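Ukura Storage Bins: Owner's Guide
Section 4 - Emptying, Sorting and Cleaning the Open Bin

By Guðlaug Overgaard
December

Print this page | E-mail this page

This section covers the open-top bin once it has been set on its platform (see Section 3). Read the cautions before you start. Emptying and cleaning takes 30 minutes for one bin, plus drying time.

Before you begin

You will need a soft hand brush, a dustpan, two cloths, a bucket of warm water, mild dish soap and a tray to hold the contents. Wear gloves if the bin has held tools or anything with a sharp edge.

CAUTION: Do not lift or tilt a bin with items still in it. The walls slope inward, so loose items slide to the floor of the bin and shift all at once when it is tipped.

Emptying the bin

1. Put the tray next to the platform, at the same height if possible.

2. Take out long items first. Brushes, spatulas and anything with a handle tend to lie across the smaller pieces.

3. Lift long items by the handle. Do not pull on bristles.

4. Take out the small items next. Check the corners and along the foot of each wall.

5. If an item is caught under another, free the top one first. Do not pry against the painted wall.

NOTE: The inner panel can stay in place for everyday emptying. Remove it only for a full wash (step 11).
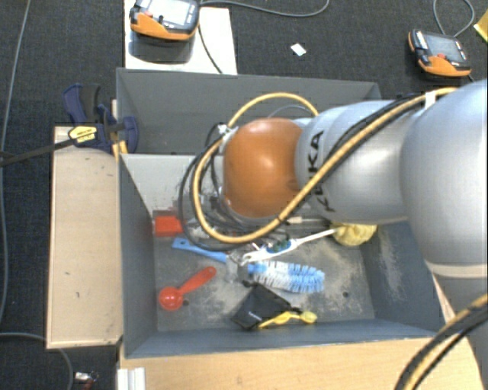 Small household goods are easier to find again if they are sorted by use before they go back. Keep anything that touches food apart from anything used for scrubbing. A red measuring spoon and a bottle brush can share a bin floor for an hour while you sort, but store them separately afterward, and give a toothbrush its own cup or sleeve so the head does not rest on the paint. Blocks and other toys go in a Gavley divider tray or any shallow box that fits. Fine powder on the gray floor should be brushed out before anything is put back - it clings to bristles and is hard to rinse off.

Cleaning the bin

6. Brush dry residue from the walls down to the floor, then toward one corner, and collect it in the dustpan. Do this before any water goes in.

7. Wipe the floor with a damp cloth and a little soap.

8. Wipe the walls from the top down.

9. Go over all surfaces with a second cloth and clean water.

10. Leave the bin open until fully dry. Two hours is enough in a heated room.

11. For a full wash, slide the inner panel straight up and wash it by itself. Refit it with the smooth side facing in.

CAUTION: Do not use scouring powder, steel wool or solvent cleaners on painted walls. Scratches in the paint are not covered by the warranty.

Putting items back

12. Check that each item is dry.

13. Place flat and heavy items first, then light ones.

14. Lay long items in the same direction - this leaves more room along the back wall.

NOTE: Wipe up any water on the wooden platform right away. Standing water will raise the grain.

Related items

Section 3 - Placing the Bin on a Platform
Section 5 - Touching Up Painted Walls
Fitting Thygesen platform feet
Netska drying rack: parts list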